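Home Notebook Bench log Samples Contacts

Print this page | E-mail this page

5/15/19, bench log, glaze tests

Opened the kiln at nine. The Terno white crawled again on every tile in the second batch, pulling back from the edges as if the clay had said something rude. Horácio blames dust. I blame Horácio, who mixed it, but the wiped tiles crawled just as badly as the unwiped ones, so he is off the hook until lunch.

Batch was 400 g dry, sieved twice, left overnight. Ľubica thinks the clay content is too high and the coat shrinks before it ever gets warm. She said this in December too. I have found the page where I wrote "unlikely" next to it and underlined the word.
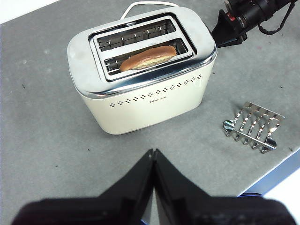 Color is the other headache. Bouchard want a warm cream for the breakfast range and have sent back four swatches, each with a note reading "less hospital." Latrice and I went looking for something we could both point at. The toaster body is close, a cream-white that stays soft next to all that chrome, and the crust on the bun half is where I'd like the iron wash to land, glossy golden-brown and no darker. Latrice says you can't put "bun" on a recipe card. I have put it on the recipe card.

To do:
- Calcine half the kaolin and remix, 200 g only this time.
- Add the wash over cream on 14 tiles, thin to thick. Label them on the BACK.
- Slow the first stage of the firing by 35 minutes. Imani has the kiln until Thursday night and can't be bribed.
- Ask Baoshan whether the Calent frit is the old bag or the new one. The bag just says "frit."

Tile 6 from the first batch came out perfect. No notes for tile 6. My handwriting stops at 5 and picks up again at 7.

Print this page | E-mail this page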